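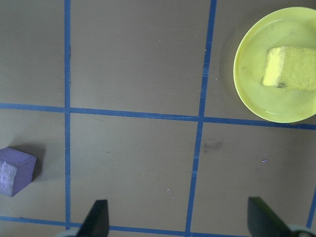
What is blue masking tape good for on a tabletop?

Marking off spaces you'll want to peel up later. It sticks well enough to stay put while you shuffle things around, and it comes away without taking the finish with it, provided you don't leave it down all summer.

Home | Household A–Z | Tapes & Glues | Tabletops | Contribute

Table grid (taped)

A table grid is a set of tape lines laid across a flat surface so every object gets its own patch. I've been laying them since I moved to Lustton, mostly for sorting and for kids' games (a plate in one square, a block in another, move them about, start over!), and I still can't get a diagonal out of my system. Lines drift. You start at one edge thinking you're dead straight and end up a good way over at the other. For most uses a wavy strip or a lopsided cell does no harm at all.

Laying the lines

I press the tape down by hand, long strips first, then the ones that cross them. Tearing leaves a frayed end and scissors leave a clean one. Wipe the table beforehand, or every speck of dust gets trapped under the edge. Matte tops are easier on the eyes than glossy ones, and blue shows up nicely on gray or brown.

Things to put in it

Bright, chunky objects work best: a purple cube, a yellow plate, a sponge. In Plultden, where I grew up, we called the whole business "plots" and played it with bottle caps.

Removal

Pull slowly and low. I took up a grid in June that had been down 3 weeks and had to go over it with warm soapy water.

Last edited 28 July 2019

Comments

gridlocked: We say "plots" in Rakine too! Never seen it written down before.

marlow_t: Warm water did nothing on mine, cooking oil did. Wash it after, though.

tapeworm6: Is green tape any different? Mine lifts at the corners by the second day.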